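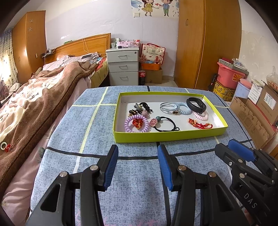
Figure 2. Small hair accessories kept together in a tray.

3.2 Storage of small items

Loss of small personal items was the most common complaint in the household diaries. Participants in Lodell kept a diary for 30 days and noted each time they looked for something and could not find it. Of the 174 entries, most concerned things that fit in a closed hand, such as keys, earbuds and hair ties. Open trays did better than drawers in this group. In a tray like the one in Figure 2, a spiral hair tie and a plain elastic one with a charm can be told apart at a glance, while in a drawer both tend to end up under something else. Color also helped - the white interior makes a black clip easy to pick out.

Diary entries were coded by Lenihan and a second reader, using the scheme in Section 2. Searches shorter than 20 seconds were left out, as participants differed in whether they wrote these down at all. Households with children reported more searches in the morning than in the evening. We did not find a clear link between the size of the home and the number of entries. Two households moved their trays from the bedroom to the hallway during the study, and their entries from before and after the move are reported separately in Section 4.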